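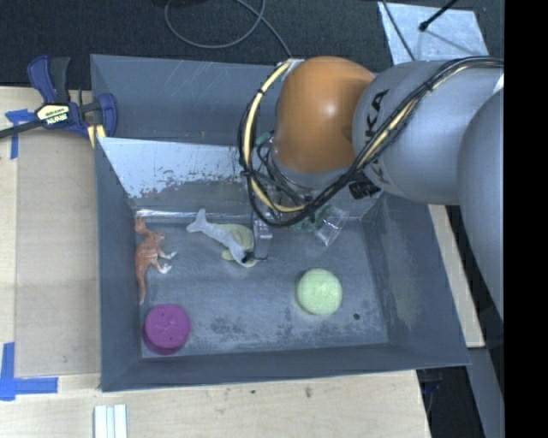 Page 3 of 20

Search the forum

Best way to get rid of a musty smell in a caravan?

Calport_Camper
Mar 2, 2021
We opened up our old Trelell after the winter and it stinks. Can't find any damp on the walls, and I've had the cushions out in the garage since January. I've wiped all the lockers down with vinegar twice. Any ideas before I spend money on one of those Kavow dehumidifiers?

Share (3)

tinpot
Look under the fixed bed, right in the corners where the floor meets the side. Ours had a soft patch there you could only find by pressing. Leave every locker open on a dry day, and the roof vents too, and do it for a week, one afternoon won't touch it. I'd get a cheap damp meter first, mine was under £30.

wobblyawning
bicarb in bowls!! worked for us (well, mostly)

2 comments

Related
Awning pegs that hold in sand
Wumbei water pump keeps cutting out
Storing cushions over winter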